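Rokico opens remote training for kitchen robots, minus the robot

14 Dec 2025
By staff writer

Print | E-mail this story

Rokico has opened up its remote teaching setup to outside users, and the first people through the door get a kitchen table, a microwave and a toaster. None of it real. The whole thing runs in simulation – the operator drives the arm from a laptop or a pair of hand controllers, and every move gets saved as a demonstration.

The company announced the release late in the day, with little warning. Partner labs have had it since July. Now anyone with an account can log in, pick a task and steer.

Microwave tasks come first on the list. Drive the gripper up to the front of the oven, line it up with the handle, pull. Sounds easy. Testers at Werkurar, a small software shop that helped with the trial, say the handle is where most beginners lose there patience. Coming in too low is the usual mistake, and the fix is to back off and start the approach over.

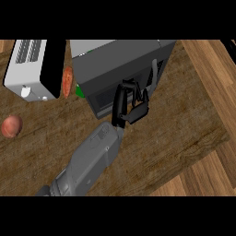 Each task asks for 18 clean demonstrations before a policy can be trained on it. Fewer than that and the training button stays gray. Operators can throw out a bad run right after they finish it, but not later, a rule some trial users complained about and Rokico says it is looking at.

Seven tasks are live so far. Most involve the appliances, a couple are plain pick and place with food items on the tabletop. Positions get shuffled between runs so the robot doesnt just memorize one layout.

Two ways to drive it. Hand controllers, which map the operator's wrist and grip straight onto the arm, or keyboard and mouse, slower but cheap. Werkurar's people used both and prefer the controllers for anything with a door. For picking up, they say, the keyboard is fine – just dull.

Viewpoint matters too. Operators can switch cameras in the middle of a run, and Rokico recommends trying more than one before recording. An arm close to the camera can hide a good part of the table. 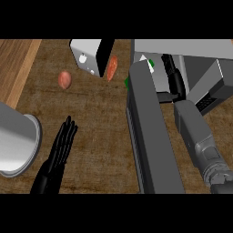

The simulated tabletop, with a gray robot arm at right and a black robotic hand at lower left.

Gemonitz, which hosts the servers, has set aside room for 500 operators at a time. During the trial the peak was 115. Lag was the main gripe back then, mostly in the evenings, and Gemonitz says it has added capacity.

Laaksonen, the online archive for robot training data, will carry the recordings. Operators choose at sign-up whether theirs are shared. Default is no.

No word yet on real hardware. Rokico would only say that moving trained policies onto a physical arm is "the next job" and gave no date. Pricing also still open. Access is free for now, with a waiting list if the servers fill up.

Print | E-mail this story

We use cookies to remember your settings and count visits. By continuing to use this site you accept our cookie policy. OK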